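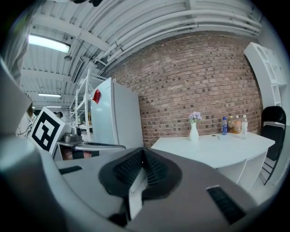

OK so I finally went to a game at the new Verbeke Park in Judville last night and I have thoughts. This will be long. Mute me now if you don't care about minor league ballparks.

First, the seat. Section 8, upper level, third base side. I paid 3 dollars more than the bleachers to get a seat with a back on it and I would pay it again tomorrow. My spine is not what it was when we used to go to the old place.

The old place, for anyone new here, was the one by the rail yard. Metal benches, one working water fountain, a left field fence with tire ads on it going back to when I was in school. I loved it. I also got a splinter there one time from a railing that I would have sworn was metal.

Parking. Everybody kept telling me to park in the big lot off Hestmont Road. Do not park in the big lot off Hestmont Road. There's one way out and it empties onto a two-lane street with a light that lets maybe four cars go at a time. I sat there after the game long enough to hear the entire postgame show and then the start of the show after it, which was about lawns.

Park at the church past the feed store instead. They have a kid with a flashlight and a coffee can. It's a ten minute walk, there's a sidewalk the entire way, and you come in by the right field gate where there's hardly any line.

Speaking of gates. They scan your phone now and that's all they do. No paper tickets, no stub. I've got a shoebox of stubs going back years and I asked the woman at the window if she could print me one and she said they get asked that every night. So maybe if enough of us ask? Ask for a stub! Be nice about it but ask.

Food, which is what most of you are here for.

Hot dog: good. Better than the old place by a mile. Toasted bun, real onions, mustard you pump yourself.

Nachos: skip. The cheese had a skin on it by the time I got from the counter to the stairs and it isn't a long walk.

Pierogies: GET THE PIEROGIES. The stand is behind home plate, down the little hallway where you think you've gone the wrong way. They do them in a pan with butter while you wait and the line moves slow for that reason. I missed a full half inning and saw a double on the TV over the counter and I regret nothing.

Beer is beer. It costs too much and comes in a plastic cup that's too thin, so you have to hold it sort of from the bottom like a baby bird or it folds on you. The guy in front of me found this out in the second inning.

Announced attendance was 2455 and it felt like it, in a good way. The old place would announce something like that and you'd look out and see entire rows of bare bench. Last night there were people standing on the berm in the outfield and kids rolling down it, and a line for the bounce house that went back to the bathrooms.

Oh, the berm. If you have little kids, buy the berm tickets and bring a blanket. It's on the right field side so the sun is behind you for a night game. Bring a glove too, a homer landed out there in the fourth and a dad made a very good try at it with a slice of pizza in his hand.

The game! There was also a game. We lost 8 to 3 to Bavum, because of course we did. I don't think we've beaten Bavum at home since March of never. (The season doesn't start in March. You know what I mean.)

It was tied into the sixth and our starter looked terrific. Everything low, lots of grounders, very quick between pitches. Then he walked the leadoff guy on four straight and you could feel the whole section go "uh oh" together. Two singles, a ball in the gap, and out comes the manager with that slow walk.

I'm not a second guesser (I am completely a second guesser) but why leave him in to face their cleanup hitter? He'd already hit one off the wall in the fourth, or no, that was the first baseman. The cleanup guy had the long foul ball. Anyway. He did not hit it foul the next time.

Bullpen was a mess after that. Two wild pitches in one inning. The catcher must have gone home and slept in a bathtub of ice.

Best part of our night was the shortstop, who made a play deep in the hole in the seventh that I'm still thinking about. Backhand, one hop, jump throw, got him by half a step. We were down five at that point and people stood up for it anyway. I did too, and lost a pierogi.

Complaint time. The scoreboard is huge and gorgeous and it doesn't show the count for half of the at bat because it's busy showing you an ad for a mattress. I keep score on paper, I need the count! There's a tiny little board by the visitors' bullpen that has balls and strikes on it all night, but from my seat there's a light pole right in the way of the strikes. So I always knew the balls.

Second complaint. The music. I like music. I don't need it between every single pitch. There was a stretch in the fifth where the batter stepped out twice and we got three different songs. Let me hear the infielders yell at each other, that's what I'm paying for in the cheap seats.

Third complaint, and then I'll be good. The wind. I don't know who decided which way to turn this ballpark, but from the seventh inning on there's a breeze that comes straight up the third base stairs and down the back of your shirt. It was a warm evening when I left my house. By the eighth I had my scorebook inside my jacket for insulation. Bring a sweatshirt. Bring one even if you'll feel silly carrying it in.

Some of you are asking about the bathrooms. They're great. There are plenty of them. There's a shelf to put your stuff on. I never thought I'd type this much about a bathroom shelf but if you remember the old place you understand.

Somebody else asked about capacity. The sign by the front gate says 3708, and I think that has to include the berm and the standing area, since there's no way that many seats are up there. They haven't sold it out yet as far as I know. Fireworks night could do it.

For the folks coming from Hestmont, there's supposed to be a shuttle on weekend games that picks up by the library. I haven't taken it. If you have, tell me if it waits for you when a game goes extra innings, because the flyer doesn't say and I don't want to be sleeping at the ballpark.

Accessibility stuff, because I get asked every time I post about a park: there's an elevator behind section 4, it was running, and the wheelchair spots on the main level looked like they had a clear view over the row in front. The upper level stairs are steep and the handrail stops two rows before the top. Take it slow up there if your hands are full of food. Mine were.

The ushers were lovely. Ours wiped down seats before people sat in them and told every kid in the section which inning the mascot was coming. He was off by one inning and they forgave him.

The mascot, by the way, is still the onion. I was afraid they'd change the onion when they moved. They gave him new shoes and that's all.

Would I go back? I already bought tickets for the weekend, so yeah. Same section, other side of the light pole. I want to see how it is for a day game and whether that breeze is a night thing or an all the time thing.

If you've got a favorite spot in the new park, tell me where. I'm trying to sit in every section before the season's over. I have a chart. So far the chart has one square filled in.

Adding one more since it's come up a lot: yes, you can bring in a water bottle, sealed, one per person. No, you can't bring in a cooler. I watched a man eat four sandwiches at the gate so he wouldn't have to walk them back to his car.

And another one, sorry. The team store closes at the end of the eighth. I walked up in the ninth with cash in my hand for an onion hat and they were pulling the gate down. So get your hat early. I'm going for mine before first pitch this time.

Posted 21 May 2026. I'll put the weekend report in this same thread so it's all in one place.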